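About Skusent

Skusent collects used tennis balls, sorts them, and sends them back out for another round of use. We work from a single building in Pletdale and have a smaller storage room in Ferkow. We have been doing this for nine years.

Most of the balls come from tennis clubs, parks departments and high schools. A smaller share comes from people who play on weekends and bring in a grocery bag of balls when the trunk of the car gets full. We currently pick up from or receive boxes from 157 places. Some of them send a box every month and some send one box a year, after the fall season.

What we do with the balls

Every ball that arrives is looked at and put into one of three grades.

Grade A balls still bounce well and have most of their felt. They are sold as practice balls under our own name, Ferri. A Ferri bag is a mix of makers and ages. The balls inside have been checked one at a time, but they do not match, and we say so on the tag. Coaches use them for basket drills, serving practice and beginner groups.

Grade B balls have worn felt or a low bounce but are sound. They go to PE programs, day camps, physical therapy offices and dog owners. We also sell a good number of them to schools that put them on chair legs. If you want them for chair legs, order the pre-cut ones. Cutting a tennis ball with a kitchen knife is a good way to get hurt, and we charge very little for the cut.

Grade C is everything else: split seams, balls that have been through a mower, balls that sat in a gutter over the winter. These are packed separately and shipped out for grinding.

The sorting table

Visitors usually expect the work to happen in a big bin. Bins are how the balls come in and how they leave, but the grading is done on a table. We have tried a few over the years. The first was a folding table with a seam down the middle, and balls stopped in the seam. The next one had a glossy white top that threw back so much light it was hard to judge the felt. The top we use now is smooth and matte, a grayish brown with some mauve in it, and a yellow ball stands out well against it.

We like to look at a few balls at a time. With a full tray in front of you, the worst ball makes the others look better than they are. With one or two on the table, you compare each one to the standard and to nothing else.

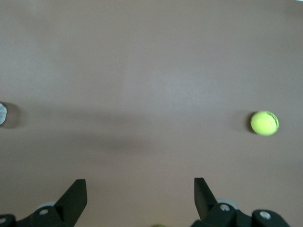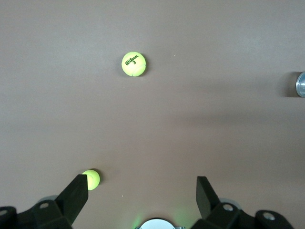
Tennis balls on the table in Pletdale.

The check itself is short. We look at the felt first, then follow the seam all the way around. A seam that is lifting will usually show as a thin gap, and once it has started it keeps going. After that comes the squeeze, and then a drop from shoulder height onto the concrete floor. The squeeze tells you most of what you need to know. The drop is there for the balls that fall between two grades.

Printing on the ball gets less attention than people think. Makers put a name and a number on each ball, and the number is only there so that players on neighboring courts can tell their balls apart. It says nothing about quality. Faded printing is some indication of age, but we have graded balls as A with hardly any lettering left, and we have thrown crisp new-looking ones into C. A can that was opened and then left in a hot garage for a summer will do that.

Color is a little more useful. A ball that has gone gray has usually picked up court dirt, and some of that will come off. A ball that has gone brown has usually been wet. We keep the brown ones apart and come back to them after they have had a few days on the drying racks.

Light matters as well. Low light from one side shows up fuzz and bald patches that you miss when the light comes straight down, so turning the ball is part of the check. New people on the table are asked to turn every ball at least once, including the ones that look perfect.

How we pack

A full shipping crate holds 242 balls. That number came from filling the crate until the lid closed flat without pushing, and then counting what was in it. We have used the same crate size ever since and have no plans to change it. Customers who order by the crate know what they are getting, and the shelves in Ferkow were built around it.

Ferri bags are mesh with a drawstring. We used clear plastic for the first couple of years and gave it up. Any dampness stayed in the bag, and the balls smelled when they were opened. Mesh bags can be hung on a hook, and many of the coaches we sell to hang them right on the fence.

Chair-leg balls are packed flat in cardboard boxes with the cuts facing up. Please check the leg diameter before you order. One cut size fits most standard classroom chairs, but stools and music stands tend to need the smaller one.

Where we started

The company began in a storage unit at the edge of Pletdale, next to a row of public courts. The courts had a trash barrel at each end, and by Sunday evening the barrels were mostly tennis balls. We asked the parks office if we could put out a separate barrel. They said yes, and it was full in a week.

For the first year all the balls went to one animal shelter and two elementary schools. Then the schools told other schools, and we had more requests than balls. That is when we started calling clubs and asking them to save what they were throwing away. Most of them had a closet full already and were glad to have the space back.

We moved into the present building when the storage unit flooded. It used to be a carpet showroom. The floor is level, the loading door is wide, and there is a small front room where people can drop off balls without walking through the work area. Ferkow was added later, when Pletdale ran out of shelf space. There is no counter at Ferkow and it is not open to the public.

Who we sell to

Schools are our largest group of customers, followed by coaches and clubs. After that come camps, senior centers, kennels and a few theaters that use the balls under set pieces. We sell single Ferri bags to anyone who walks in. There is no minimum order at the front counter. For shipped orders the minimum is one bag of Grade A or one box of Grade B.

We do not sell our balls for match play. A graded practice ball is fine for hitting a few hundred forehands, but two balls from the same bag will bounce a little differently, and players in a match should not have to think about that.

We also turn down orders for painted or dyed balls. We tried it once for a holiday order. The color rubbed off on hands, on the racks and on the table, and it took a long time to clean up.

Sending us balls

Clubs and schools within driving distance of Pletdale or Ferkow can ask for a collection barrel. We bring it, pick it up when it is full, and leave an empty one in its place. There is no charge for the barrel or the pickup. Please keep it under a roof if you can.

If you are farther away, you can mail us a box. We do not pay the postage on mailed boxes, but we will send a prepaid order slip for a Ferri bag in return once the box has been graded. Things that help us:

- Take out cans, lids and foil seals.
- Leave out foam balls and pickleballs. We can't use either one.
- Dog-chewed balls are okay, but put them in their own bag.
- Write the name of your club or school on the box and again on a piece of paper inside.

Red, orange and green-dot balls for junior play are welcome. We grade them separately and they go almost entirely to elementary school programs.

Every club that sends us balls gets a short note once a year with the share that went into each grade. Several clubs have told us they pin it up near the front desk. If yours has not arrived by September, call the office and we will print another.

Visiting

The front counter in Pletdale is open on weekday mornings and until 4 p.m. Drop-offs can be left in the covered bin beside the door at any hour. School groups are welcome to see the sorting table and try grading a few balls. Groups should call ahead so that we can set out enough trays, and closed-toe shoes are needed past the front room. The parking lot entrance is on the side street, past the loading door.

Search this site
Enter keyword or product
Go

Related pages
Ferri practice bags: sizes and prices
Chair-leg balls: how to measure
Request a collection barrel
Our three grades explained
Mailing a box to Skusent
School visits in Pletdale
Ferkow storage: delivery instructions for carriers

Last updated: September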